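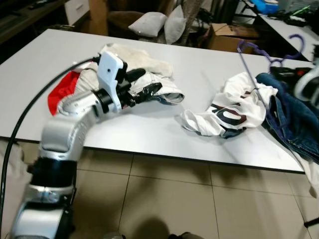
Small Payments Project, Final Report

So my question for this project was pretty simple: if you send a tiny amount of crypto, how much of it gets eaten by fees, and does the time of day matter? I picked Padska, a small coin with a public ledger, mostly because I already had a wallet for it from last summer and didn't want to set up another one (the Skundside wallet takes forever to sync, ask me how I know).

I started in January by downloading a chunk of the ledger through Prosholm, the free block explorer. My plan was 2,000 transfers. The export came out at 2,081, and I kept the extras until I had cleaned things up, which was a good thing! A bunch of rows were people moving coins between their own addresses, and I threw those out whenever I could spot them. I probably missed a few.

Then I sorted everything by hour and by size. Small transfers got hit hardest, no surprise there, since the fee depends on how much data the transfer takes up and hardly at all on how much money is in it. What did surprise me was the evening. I expected a big jump after dinner and the line on my chart barely moved. The messy part was the morning, when the Hanrahan mining pool seems to pay everybody out at once and the cheap transfers just sit there waiting.

I also sent 10 test payments of my own, five in the morning and five late at night. That's way too few to prove anything, but I wanted to feel the wait myself, and one of the morning ones had me refreshing the page all through lunch. 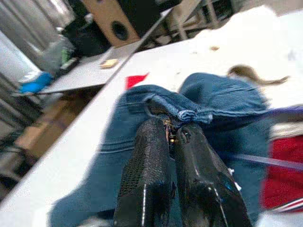

A classmate who read my draft asked whether the morning slowdown was really the pool's doing, or if I was just seeing wallets that guess the fee too low. Fair point, and I can't separate the two with what I have. The export gives the fee that was paid but doesn't say which wallet picked it.

If I keep going with this next term, I want to log the waiting line itself every few minutes and match it up with the payouts. My spreadsheet and the cleanup script are in the class folder.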